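Kirsty Menzies had 57 plates' worth of showing left before Thursday. Rennie learned only from her hands, so she worked the gripper slowly — open over the bare wood, then closed on a white rim.
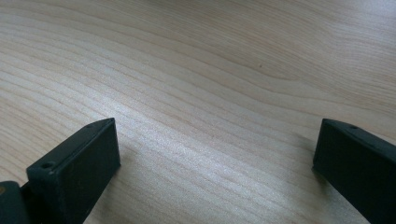
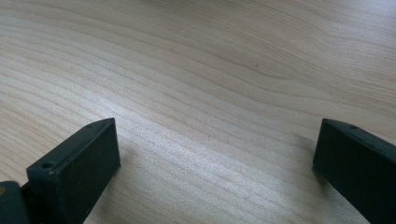
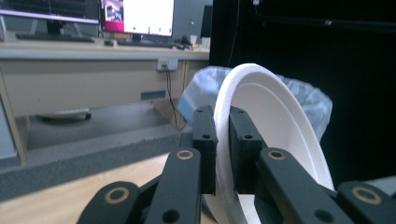 Too fast on the close, Zovent said over the speaker, and could she hold the rim a little longer before letting go. She squeezed the grip again and counted to 7. Rennie would want it the same way every time.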